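Bike theft patrols are back, and they're working with us this time

If you've locked a bike outside Gurnasstead station lately, you may have already met one of the new community safety officers. The pilot kicked off in February and I'm thrilled to report that it's been a busy and very friendly start! Two officers are out on the Grondport side most afternoons, chatting with riders, checking racks and putting engraved frame numbers onto the local register while people wait.

Constable Rosine Guillot, who runs the pilot, came to our last members' evening and stayed well past closing to answer questions (thank you, Rosine – and sorry about the tea). She told us 226 bikes have been registered so far, a fantastic number for a scheme this young. By comparison, 332 thefts were reported across the whole district last year, and 11 of those bikes made it home to their owners. Most of the rest couldn't be matched to anyone, even when they turned up in a storage unit or at a weekend market, as there was no serial number on file.

The officers have also been given clearer powers to stop someone carrying bolt cutters or a battery grinder near the racks and ask what they're for. Members had a good long discussion about that one. Thibault Picard asked how tradespeople heading home with a bag of tools would be treated, and Rosine said every stop has to be written up with a reason, and that anyone stopped can ask for a copy on the spot. We'll be keeping an eye on how that goes over the autumn and would love to hear your experiences, good or bad. 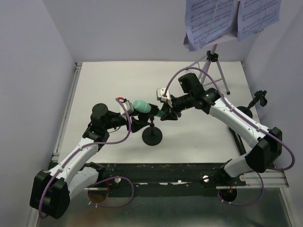

Do I need the original receipt to register my bike?

Any proof that it's yours will do, such as a photo of you with the bike or an old service invoice, and if you have none of those the officers will take a signed statement.

Registration is free and takes a few minutes. Bring the bike, some ID and the serial number if you can find it – it's usually stamped under the bottom bracket, and a bit of rag helps if yours is as grubby as mine. Kids' bikes, cargo bikes and e-bikes are all welcome, and e-bike owners should bring the battery key too so its number can go on the same record.

Our next registration day is March 24, 2024, in the Roussel Street car park, beside the lift. Come along even if you're already on the register, as there'll be lock advice going all morning and plenty of neighbours to catch up with!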